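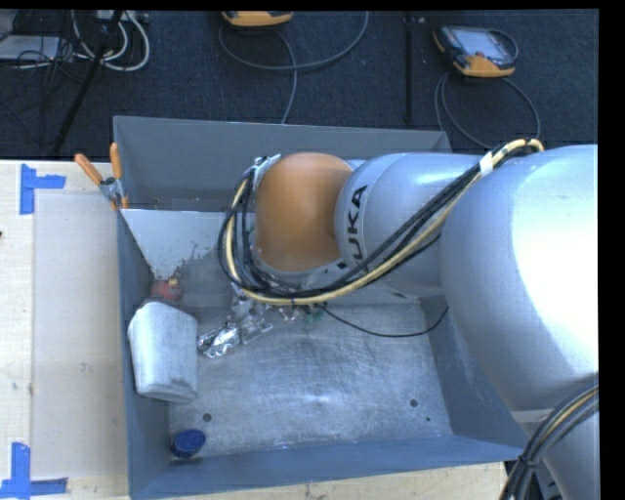
Wooden tabletop

A wooden tabletop is the flat upper part of a table, made from solid boards or from thinner layers of wood glued together. It is one of the oldest pieces of furniture making still done much the same way today, and one of the most rewarding to study up close!

Construction

Solid tops are built by gluing boards edge to edge. Wood swells across the grain in damp weather and shrinks in dry weather, so a wide top has to be free to move. Makers fasten it to the base with small wooden buttons or slotted screws -- a wonderfully simple fix that keeps a top from splitting for 100 years or more. Breadboard ends, which are narrow strips fitted across each end, help hold the boards flat.

Woods

Maple, birch, beech and ash give pale tops with a fine, even look. Walnut and cherry are darker, and cherry deepens beautifully with sunlight. Pine is soft and dents easily, but many people love the marks it picks up.

Finishes

Oil soaks into the surface and is easy to renew at home. Varnish forms a harder film and stands up better to spills. The Utenthorpe method, named for the town where it was first taught, uses 11 very thin coats of oil, each rubbed in by hand and left overnight.

Regional styles

Bututstead tables are known for their thick tops, often with a rounded front edge. The Doležal workshop made a lighter kind with a deep bevel underneath, so that the top looks far thinner than it is.

See also: Breadboard end; Trestle table; Wood grain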